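About Nundine

Nundine is a small school for children ages three to six. Lamduan Pongsiri and Shanthi Bandara opened it with 14 children in a rented house on Rotich Street. We now have 90 children in five classrooms, and the house is our office and library.

Lamduan runs the teaching side. She taught kindergarten in public schools before this and still leads the morning group in the Prollow room. Shanthi handles enrollment, meals and the budget. If you call the office before noon, you will most likely talk to her. 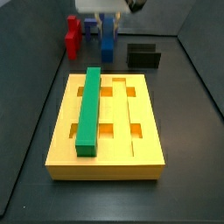 The day starts at 8:30. Children choose their own work for the first part of the morning, then go outside in nearly all weather, so please send boots. Lunch is cooked on site. Rest time is quiet but optional for the older group — many of them read or draw.

We do not give homework or grades. Families meet with their child's teacher in the fall and again in May.

Tours are held on Thursday mornings while classes are in session. The application fee is $199 and goes toward the first month's tuition. Siblings of current students are placed first, and remaining spots are filled in the order we receive applications.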